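Pension funds and the question they don't ask

Foltham's pension fund voted to hold on to its Renelport shares last month. Reason given: strong dividend, 4 years running. Fine. But where did the dividend come from?
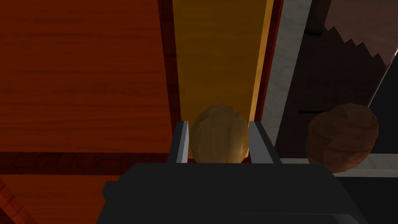
By Othmane Fahmy
26 February 2023

Read the accounts. Not the glossy front half, the notes. Renelport cut its maintenance budget at the Pluvstead plant and paid out more to shareholders in the same year. Then 23 unplanned shutdowns. 700 people work there and a lot of the experienced ones have left - the company doesn't publish how many, which tells you something.

A trustee has one job. Look after the money of 4,000 members, some of whom wont retire for decades. A dividend paid out of skipped repairs is their own future money handed back early.

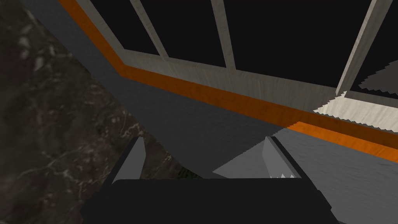
And yet turnover, safety records, repair backlogs still get filed under "ethics" and left to the end of the meeting. Why? These are costs. They just havent been billed yet.

El Khatib, a smaller rival, pays less and spends more on its plants. Boring stock. I own a little of it, so discount my opinion accordingly.

The fund reviews its holdings again in June. Members can send in questions beforehand. Ask for the repair backlog, in dollars, plant by plant.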